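Builder bios, again

I've been reading the staff pages of remodeling firms, and I don't believe half of what's on them. Skurska says its lead carpenter, Grigore Stanciu, "treats every kitchen like his own." Fine - but who hung the doors? I asked Deirdre Moynihan, who hired them in September. She met Grigore once. Two of her 8 cabinet doors still rub, and the bio doesn't mention callbacks. I'd trade the whole page for one phone number that gets answered.

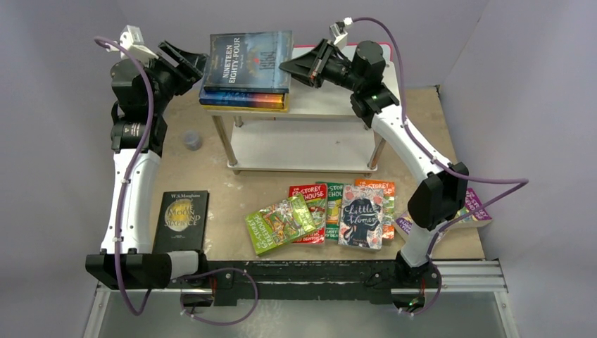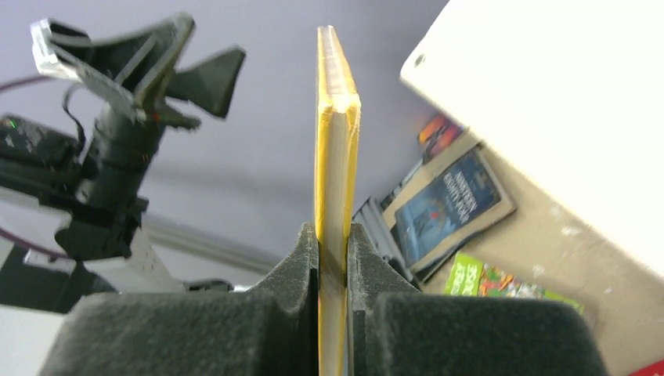 Books and grippers, one wide view and one close.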